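Pondel rollout at our site, what changed for us
General floor talk

dandance20
We're a small gift and party goods packer, one building. Management signed with Pondel in May to automate two of the packing stations. Whitcombe did theirs last year, so I'm curious how it went for anyone there. So far no layoffs. Two people moved off packing and now spend the shift with hand grippers, picking things up and putting them down so the system has something to learn from.

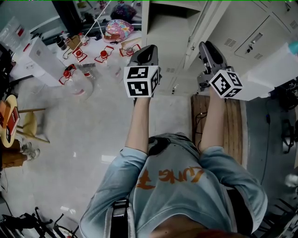 Pay is the same. My complaint is that rates for the rest of us went up to 900 units a shift while we're short those two.

zmbwambo
I was at Whitcombe for it. Same rate bump, and it never came back down. Get it in writing that it's temporary.

etent_nights
Disagree a bit. Ours did come down once the stations were running, took 20 weeks. And my wrists feel better now that I'm off bottles.

zmbwambo
Good for you, but you're on nights. Days kept the higher number. I have the sheet.

dandance20
Who did you ask about it? Our supervisor says rates are set upstairs.

zmbwambo
HR first, then the plant manager. Put your name on it, mine is Zawadi Mbwambo and I signed everything.

etent_nights
Ask about training pay too. We got a one-time $3325 for learning the new stations, but only the people who asked before the start date.

dandance20
Didn't know that was a thing. Asking tomorrow.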